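Collecting bin picking examples: cables keep covering the blocks in my camera view

Posted in: Robot Learning > Data Collection
Tags: bin picking, fixed camera, demonstrations
Asked May 16, 2019 by Flelesgate

I am recording demonstrations for a picking policy. The arm reaches into a gray bin and picks up long blocks, red and dark green. One person guides the arm, the fixed camera records, and I save one episode per pick. So far I have 688 episodes, and I was aiming for 500 good ones, so I thought I was finished.

The first training run did poorly. It picks fine when the block is out in the open. When a block is under the gripper or next to the hanging cable loop, the arm slows down and hovers, or it closes a little to one side. I went back through the episodes and a lot of them have the cables in front of the block at the moment of the grasp. This is typical of what the network gets: 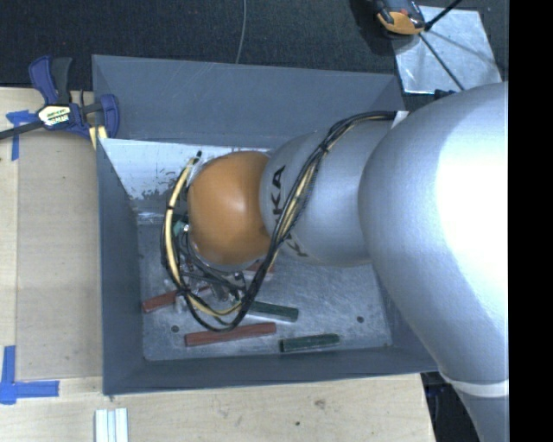 What I have tried

I changed the crop twice. A tighter crop helps with the stuff on the floor behind the bin but does nothing for the cables. I also threw out 20 of the worst episodes by hand and retrained, with no real change.

My questions are whether I should delete every episode where the cables cover the target, and whether the clamp and the blue tape on the table will cause trouble later. I would like to avoid recording everything again if I can.

Kalkidan Tsegaye
Accepted

Don't delete them. The cables will be there when you run the policy, so it needs to see them. If you keep only the clear views, the network has no practice with the situation where it is failing now.

What I would look at first is when each block is visible. On the approach the arm is higher and you probably get a clear view of the target for a second or so. Near the grasp it is gone. If your network takes a single image, it has nothing to go on at the end. Give it a short history. We use 4 images spaced over the approach and it made a big difference on a setup like yours.

Second, tie the cables up. In your picture the bundle comes down over the arm and hangs in a wide loop next to the orange wrist, right over the blocks. Move the ties so the loop sits on the side away from the camera. Leave enough slack for the last joint to turn all the way both directions, and run it through the full range slowly by hand before you record anything. Then record a new batch and mix it with the old one. Keep a note of which episodes are from before and after the change so you can compare.

Also check that your labels say which block was the target. With more than one red block in the bin, "red" is not enough.

The clamp and tape are fine as long as they stay where they are. If you think the bin might move, record some episodes with it moved.

Jivden

I had the same hovering problem and it was the lighting. The bin floor is shiny metal and so is mine. I put a matte liner in the bottom and it got better. Might be worth a try before you change the cables. I never tested it separately from the other things I changed that week, though.

Mivadon

just put a second camera on the wrist

Comments on this answer

Flelesgate: I thought about it, but the old episodes have no wrist view so I would be starting from zero.

Mivadon: you can still use the old ones to train the fixed camera part. Ghiță has a thread on it from April, search for "missing view"

Flelesgate: Found it, thanks. I am going to do the image history first with the data I have, then move the ties. I checked the labels too and the early ones only have the color, so those need to be redone by hand.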